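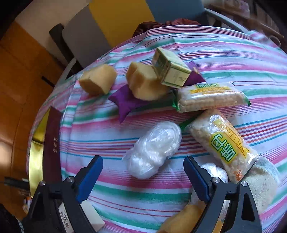 Lamallow striped tablecloth for round tables

Many colours on a white ground. Table linen from Ayele.

The Lamallow is our most cheerful tablecloth. On the white cloth there are bands of pink, magenta, mint green, teal, orange, purple and dark red, some wide and some only a thin line. The stripes go across the table in one direction, and in places they bend upward and fan out a little. We like this on a round table, it makes the pattern less strict than on a long one.

Customers buy it mostly for everyday use: tea in the afternoon, homework, a few wrapped snacks put down in the middle for whoever is passing. With so many colours you do not need to think much about which plates or cups to take. White dishes are the easy choice, but plain green or orange ones also look very well.

Sizes and ordering

The Lamallow is sewn for round tables with 4 or 6 places. Please measure the table top straight through the centre before you order, and decide how long you want the cloth to hang. If your table is between two sizes, take the bigger one. For other measures write to Dinesh Kandpal in our workroom, he will answer with a price. Cloths made to measure need 40 days and cannot be returned.

Washing and ironing

Wash the first time separately, in cool water, with a mild powder. Later you can wash it at 40 degrees together with other coloured things. Do not use bleach. Hang it by the hem and not by the middle.

The cloth arrives folded, so in the beginning it has creases. Iron it from the back side while it is still slightly damp, or put it on the table and smooth it with the hands – after some days the smaller creases become softer by themselves. For fruit juice or sauce, press a wet cloth on the place at once and do not rub.

What customers wrote

"I have it since April and it is on the table every day. My children choose their own stripe and sit by it." Maribel Grajales

"Very happy colours. The hem is neat. I wished for napkins in the same pattern." Zsolt Fülöp

"Mine came with a deep fold on one side and I had to iron it two times. After this it was good." Miroslava Zhuravel

Napkins in the same stripes are in preparation. If you want to hear when they are ready, leave your address with the order and write "napkins" in the field for remarks.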